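The Flurnombridge Wire
About us

Hello, and thank you for wandering over to this page. Most people who read us come for the road closures, the planning notices and whatever has been going on at the magistrates' court, so it's always rather nice when someone wants to know who is writing it all down.

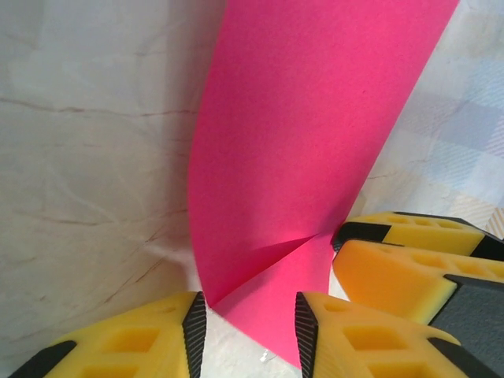
We are a small local news agency covering Flurnombridge and the villages on either side of the river. We send short, checked reports to newspapers, radio stations and anyone else who takes our service, and we put most of the same reports up here for everybody to read free of charge. If you have ever seen a few lines about a lorry stuck under the railway bridge with "FW" in brackets after the place name, those few lines were ours.

How we began

The agency was started 13 years ago by Clotilde Chauvin, when the last reporter's desk in the town was closed and the nearest newsroom was suddenly an hour's drive away. Clotilde had covered the courts and the council for most of her working life and couldn't quite bear to stop, so she carried on going to the meetings with her notebook and sent out what she had by email to a handful of editors who had asked. The first report concerned a burst water main in Bouvier Street (it was a long one, as we recall, and the main was mended before she had finished it!).

Albane Caron joined the following October, to begin with on two mornings a week and then, as these things go, on rather more than that. She is now our news editor, and she reads every report before it leaves the building. Between them they have trained all the other reporters here, several of whom have gone on to bigger newsrooms and still ring up for a chat when they are passing through.

There are five of us at present, and we work from three rooms above the old Clanico shop in the market square. The stairs are steep, but if you ring the bell and would like one of us to come down to you, we're very happy to do so.

What we cover

Accidents and emergencies, court hearings, the council and its many meetings, schools, farming, flooding, the hospital, and the sort of small announcement that matters a great deal if you happen to live on the street in question. We also look after the weekly diary of public notices. Sport is handled by our friends at Tatorano, who share our kettle and a good deal of our shelf space, and their fixtures and results can be found through the link at the top of the page.

How we work

When something serious has happened, we would sooner be half an hour behind than wrong. We speak to an official or to a person who was there, and wherever we can we speak to both. If a source asks not to be named we talk it over with Albane first, and we tell you in the report that a name has been held back.

We are careful with families. We don't name anyone who has died until the relatives have been told, we don't knock on doors in the first days after a death, and we leave out details that would only cause pain. Children are not named in our reports without the agreement of a parent or guardian, and sometimes not even then. Clotilde wrote these rules out in the very first month, and although they've been tidied up a little over the years, the heart of them is just as it was.

When we do make a mistake we put it right at the top of the report, with the time of the change, and we send the correction to every editor who had the original. Please do tell us if you spot something. Spellings of surnames and farms are a particular weakness of ours and we're always grateful for help with them.

Who pays for it

Our subscribers, mostly. The newspapers and stations that take the service pay a monthly fee, and readers who wish to can chip in as supporters, which keeps the website free for the rest. We take a small amount of advertising from local firms, and advertisers see our reports at the same moment as you do.

Getting in touch

If you have news for us, the desk line is answered from early morning until the evening, on extension 3074. You can also write to us at the Market Square address, or push a note through the door if you're doing your shopping anyway. Letters for Clotilde should be marked with her name, as she likes to open those herself.

Page last updated 26/06/2024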